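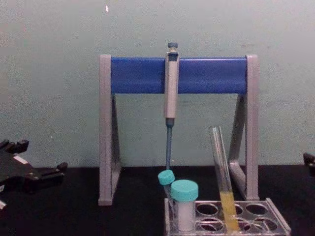 Pipette stand and tube rack, with the two grippers on either side.

Two-arm bench cell keeps missing the pipette after I move the stand

5 minute read | Print | E-mail this page

Posted by bench_rat41

Hi all! I look after a small two-arm cell (Irex arms, Daton controller) and the left arm picks the pipette off the blue bar. It's fine for weeks, then I wipe down the bench, put the stand back, and it closes a few millimeters off. I re-teach the whole program every time and I'm so tired of it. The rack drifts too. What do you folks do?

Botond Mészáros

Oh, I lived with this until March! Don't re-teach everything. Make one user frame for the stand and one for the rack, and hang all your points off those. After cleaning you touch off three spots per frame and you're done (takes me 5 minutes, maybe less with coffee in me). Also screw down a couple of stops so the feet of the stand always land in the same place. And get that glass tube sitting straight before you touch off the rack, a leaning one is asking for a bump. Run the first pick at 17 percent speed with your thumb on the stop.

weerakoon_fan

just tape around the feet. works ok

Posted by zed_in_zastness

Tape creeps when you wipe it, I'd go with stops. Check your finger pads too, ours get slick after 2,000 picks and the pipette twists in the grip, and that looks a lot like a bad position.

Recent posts
Zastness lab swap list
Weerakoon gripper pads: where to buy?
Daton controller forgets its home position
Cable ties or sleeves on a small arm?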